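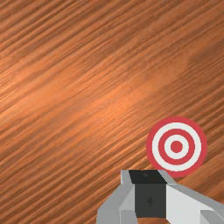
Buy the Table Last

Oct 2, 2021

My husband and I bought our first coffee table before we had a couch, which tells you most of what you need to know about us at the time. It was a Modumlow, low and long, on sale, and we carried it up two flights of stairs feeling very grown up. Then the couch came (a deep, squashy thing from Nosa that I still love) and the table sat a good 8 inches below the cushions. Every cup of coffee for the next 4 years was a small exercise in bending over.

So I have opinions about coffee tables, and the main one is that you should buy yours last. Get the couch, get the rug, live with the bare middle of the room for a month or even two, and put your drinks on a stool. You'll find out where your feet want to go and which way everybody cuts through to the kitchen. We learned that ours cut straight through where the table had been, and I had the bruised shins to prove it!

The stores would like you to do it the other way, of course. They sell the room as a set, all of it matching, and I do understand the appeal when you're tired and it's January and you just want to sit down somewhere nice. But a set is built for the showroom floor, and the showroom at Cletow is bigger than my whole apartment. Their three-piece was 74 inches end to end with the side tables tucked in. I measured it twice because I wanted it so badly.

I complained about all this to Byung-chul Cheon, who refinished my mother's dresser, and he asked me what I did at the table most evenings. Well, I eat toast and fold towels. "Then get one you can eat toast at," he said, and went back to his sanding.

We ended up with a secondhand Min, a little taller than the couch cushions, with one corner somebody's dog had been at. I'd looked at what felt like 1,000 others by then. It doesn't match anything we own, the drawer sticks when the weather turns, and my feet don't reach it comfortably, so I suppose I'm still shopping for a footstool.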